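Stomgate Hand Tool, Gallery of the Trial at Prirnholm

Liviu Mocanu, 10 March 2024 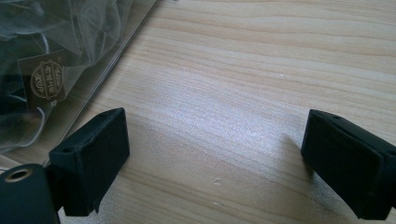 We rented the Stomgate hand tool from Allitz for our small packing workshop in Prirnholm. It is a gripper that a person holds and moves by hand, with a camera on it, and the recordings are later used to teach a robot arm the same work. Allitz sells it as a service: they send the tool, you do your normal tasks with it, and they prepare the recordings for you. We had it for seven weeks. This page is for other small workshops which are thinking to order the same.

Our products are light and soft, mostly gift items and accessories in clear bags. For a gripper this is more difficult than boxes. A bag bends, it shines under the lamp, and it lies very flat on the table. Signe Westerberg from Allitz told us at the start that thin bags would be the hardest part of the trial, and I can confirm it.

The gallery is short. Most of our recordings show customer goods and we have permission to publish only the one picture on top of the page. It was taken with the camera of the tool, and it has the view that you will look at for many hours if you order the service.

Notes to the picture

The fingers: Both are black and they are open here, with the bare table between them. The surface looks like soft rubber or foam. Dust and small fibers stay on it, so please clean the fingers before each session. We used a dry cloth.

The bag: Sheer gray fabric in clear plastic, with a brown and gold label inside. Domnica Preda did most of the tasks with bags. Her advice is to come to the edge from the side and to close the fingers slowly. If you come straight from above, you mostly press the bag to the table.

The table: Light wood, and the reflection in the middle is from our lighting. Mircea Crăciun moved one lamp later in the trial and the recordings became more even. Allitz should write something about lamps in the manual. Now it has only one sentence on this topic.

What we recorded

In total we delivered 278 recordings. Allitz returned two of them to us with the remark that the hand was moving too fast. The rest was accepted. The answer came by e-mail after two working days, which I find good.

What we liked

The tool is easy to learn. Fitzgerald Achterberg, who normally works only in our office, could use it after one short lesson. The support was friendly and always the same person answered.

What we liked less

The weight. After an hour the wrist becomes tired, and we had to change persons more often than we planned. The charging cable is also too short for our tables. The program for sending the files, called Vlad, is clear to use, but it stops when the internet connection is weak and then you must start the upload again.

We have ordered a second rental period for September, this time with the larger bags. I will put more pictures here if the customers agree.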